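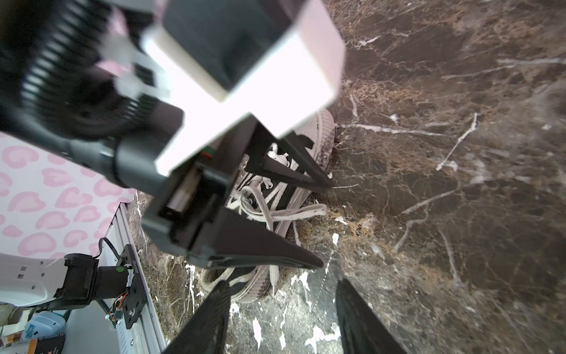
Frida Bech asked, before the chair had finished saying good morning, whether the rule on two arms sharing a table still applied when one of them was only parked there. The chair said yes. Frida Bech said that was what she had thought, and that in that case the group had been breaking it since November. The chair suggested we get to the agenda first.

Working group on safe practice for tabletop arms, River project
Held in the upstairs room at Rustad, Friday, 9:30
Present: the chair, Frida Bech, both bench leads, the person from facilities, one visitor from Clidow (items 3 and 4 only), the minute taker
Apologies: the second facilities person, who sent a list of questions instead. The list is longer than these minutes and is filed with them.

1. Minutes of the last meeting

Approved with one change. "The group agreed" under item 5 now reads "the group stopped discussing." Frida Bech thanked the minute taker for the correction.

2. Shared workspace rule (draft 4)

Draft 4 says that when two arms can reach the same object, one is named the lead and the other must hold position until the lead has cleared. The shoe bench pointed out that lace work can't be done that way. One arm holds, the other pulls, and if they take turns the lace goes slack and you are back where you started, with a shoe.

The chair asked if the shoe bench could be treated as an exception. Frida Bech said draft 3 had been all exceptions and that was why we had a draft 4.

After some time it was agreed to split the rule in two. For separate tasks, the lead-and-hold wording stays as it is. For joint tasks, both arms may move inside the shared area provided that:
— both run at the reduced speed setting;
— either stop button stops both arms;
— the operator has practiced the stop that week, on that bench.

The last point caused trouble. The second bench lead said "practiced" would be read as "thought about." Wording changed to "pressed the button and watched both arms stop." The stop log will get a column for it. There was a short exchange about whether the log has room for another column. It does if we lose the one headed "Mood," and no one present would say who had added that.

3. Finger clearance

The Clidow visitor presented the supplier's advice, which is to keep fingertips clear of the work surface at all times. The group thanked the visitor and asked how one then picks up anything flat. The visitor said the advice was written with boxes in mind.

Discussion of what we do now. Hard fingertips meeting a stone top is bad for the fingertips and worse for whoever has to explain the scratch. The present habit is to come down slowly and stop when it looks right, and the benches disagree on what looks right. The first bench lead favors a fixed height set in software. The second favors a force limit, on the grounds that shoes are soft and tables don't move. The chair asked if we could have both. Silence, then general agreement, in the manner of people who wished they had said it.

Agreed: a force limit on every arm by default, plus a floor height set at the start of each session and written on the bench card. If the object is changed, the floor height is checked again. Frida Bech asked that "changed" include turning the same object over. So included.

4. Cables

Facilities reported that the cable rule ("all cables to be tidy") is being followed by everyone, according to everyone. The person from facilities does not share this view.

The Clidow visitor said that the cable at a moving joint needs some slack and that tying it down hard is the most common way people break it. Facilities said slack was what they had been trying to get rid of. New wording, settled with the visitor's help: cables on fixed parts are tied to the rail or tray, cables at joints keep a loop long enough for the full range of motion, and no loop may hang where a gripper can close on it. Small connectors are to be looked at weekly. Looked at, the second bench lead asked to have recorded, with the power off.

The visitor left at this point, with a biscuit.

5. Stop tests: results

The first bench lead gave the figures for the quarter. The stop log has 3953 sessions in it. Of these, 442 have no stop test entered. The chair asked whether that meant the tests weren't done or weren't written down. The first bench lead said the log was unable to say and so was he.

Frida Bech proposed that an arm should refuse to start a session until the test is entered. Facilities asked what would stop a person from typing "yes" and going for coffee. Frida Bech said nothing would, but at the moment they don't even have to type it. Carried, four to one. The one asked not to be named and is the second bench lead, who has since said he doesn't mind.

6. Things kept within reach of an arm

Rule as drafted: nothing in the reach area except the work object and its fixture. Agreed without discussion, which made everyone uneasy, so we discussed it. Does a shelf below bench level count as in reach? Draft says "horizontal reach," and arms, as Frida Bech observed, also go down. Changed to "reach in any direction." Each bench to mark its own area with tape before the next meeting. Dendis has agreed to pay up to 500 for tape, bench cards and spare stop buttons. It's unclear in which currency, and the chair will ask in a way that does not invite a lower one.

7. Training card

The card now has 10 points and must fit on one side. It fits if the type is made very small. The second facilities person's list asks, as its opening question, whether anyone over forty has been shown the card. Frida Bech will cut it down and send it around.

8. Any other business

The parked arm (see the top of these minutes). Under the new wording a parked arm counts as present unless its power is off and its brake is on. The shoe bench will comply starting Monday. Asked why not today, the shoe bench said there was a session running.

Actions
Chair: draft 5 of the shared workspace rule; the currency question
Frida Bech: training card, shorter
Bench leads: floor heights onto bench cards; tape; stop test column
Facilities: cable check on all benches, power off
Minute taker: find out about "Mood"

Next meeting same room, same time, unless the room is taken, in which case the hallway again.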